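Subject: Re: [bimanual-users] Finger geometry on hinged containers: stock vs stepped

On a night in August, a list member wrote:
> We are about to order fingers for a two-arm cell and can't decide between
> the stock parallel pads and the stepped ones. The work is mostly small
> stationery and containers with lids. Has anyone run both on the same
> station with the same controller? I'm less concerned with payload than
> with what happens on thin edges. Also interested in whether the wrist
> cameras are worth the extra cabling, or whether a good overhead view
> covers it.

We have run both, on the same table, with the Skelline controller on both arms and no change to gains between sets. Total was 345 trials, of which 244 were with the stepped fingers. The imbalance is because we ran out of time with the stock pads fitted, so don't read too much into small differences.

The task is a blue translucent box with a hinged lid. One arm looks after the lid, the other works at the contents. Head view first, then a wrist view from the same setup. 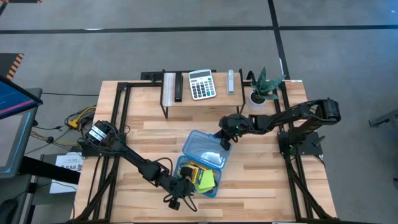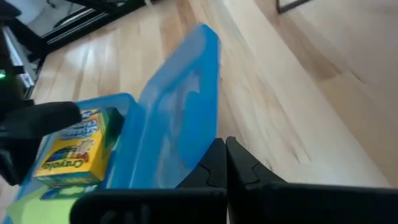

On thin edges the stepped profile is clearly better. The stock Bukidell pads close flat and tend to walk along a lid rim when the hinge pushes back. With the step, the rim has a shoulder to sit against and the wrist can be off by a few degrees before it slips. We had 3 lid losses with the stepped set, all at the same corner, and I put those down to a bad approach angle in our demonstrations.

On flat items it goes the other way. A sticky note pad lying on the bottom of the box wants a long, even contact patch, and the step takes some of that away. Cartons are fine with either. If your work is mostly flat stock with only the occasional lid, I would stay with the pads.

Finger swap is 6 screws per gripper. Re-zero the opening after every swap. The Clirkness driver keeps the old closed position in flash and will report a grasp on nothing if you don't – this cost us an afternoon.

As for cameras, I would not go without the wrist units. The overhead view is good for arm-to-arm clearance and for knowing which way the lid is leaning, but the gripper body hides the fingertips at the moment you care about them. Translucent plastic makes it worse. Depth on our overhead unit is close to useless on the lid, so we dropped the channel and kept colour only. The wrist view has its own problem, namely that pale wood under strong light pushes the exposure around. Lock exposure and white balance before you record anything. We didn't for the first batch and had to throw it out.

Cabling is a fair complaint. Leave more slack at the shoulder than looks tidy and check it at full reach on both sides. A Zelenák right-angle connector at the wrist fits, but only with the strain relief trimmed.

Two things I haven't tested and would like to hear about:

 - softer facing on the inside of the stepped fingers, to get back some contact area on flat items
 - running the lid arm in a compliant mode while the other arm stays in position mode. The Skelline docs say mixed modes are supported, but the watchdog trips on ours whenever the two loops drift apart.

I can post the finger drawings and the controller config if there is interest. The logs are large, so ask off list for those.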